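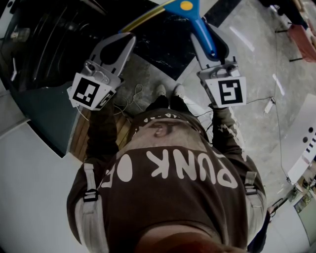

Dark brown printed T-shirt, Drandale site.

Drandale Clothing Reuse Project
Second progress report to the Clultell Fund
Apr 2, 2018
Prepared by Mehrangiz Dehghan

Work since the last report

The second grant period opened in December with the move out of the old church hall. The new unit at Drandale has a loading door at street level, so bags no longer have to be carried up a flight of stairs. The lease is signed and the deposit is paid. Heating in the back half of the unit is still poor and the landlord has been told twice.

Our target for this period was 4,000 garments sorted and passed on. The count at the end of the period was 2,910. Most of the gap comes from the first weeks after the move, when the racks were in storage and we could take in bags but not work through them. Output since the racks went up has been close to plan, and the backlog from the move is now cleared.

Sorting

Bijan Amini has rewritten the sorting guide. The old one had too many grades and people were spending time deciding between two that ended up in the same place. There are now four: sell, give, repair, rag. Printed T-shirts have their own note in the guide. A cracked or faded print does not send a shirt to rag if the cloth is sound – band and slogan shirts sell well at the Saturday-style markets even when they are worn. Stretched collars go to repair only if the rest of the shirt is in good shape.

Children's coats remain the item we are asked for most and receive least. We will run a separate appeal through the schools before next winter.

Repair sessions

Ha-rang Chae ran the repair sessions as planned, with 70 people attending over the period. Zippers and trouser hems made up most of the work. Two of the sewing machines need new foot pedals, and one has been out of use for a month. We had budgeted for servicing but not for parts. The cost will come out of the small equipment line, which can cover it.

Several people asked for an evening session. We tried one and it filled, but the bus back toward Ayaaba stops early and some had to leave before they finished. We are looking at an earlier start.

Stock records

Hưng Dương moved our records from paper sheets to Dretero at the start of the period. Entering the old sheets took longer than expected and some of the early ones could not be matched to a donor. These have been entered as "unknown source." Weekly totals now come straight from the system, and the attached tables were made that way.

Money

Spending is within budget overall. Rent is as forecast. Van hire is over, again on account of the move, and printing is under. We ask permission to shift the unspent printing money to van hire. Kaan Keskin can send the full ledger if the Fund would like to see it.

Next period

The garment target stays the same. We also plan to fix the heating question, replace the pedals, hold the coat appeal and find a second outlet for rag – the present buyer has cut its price and collects less often than we need.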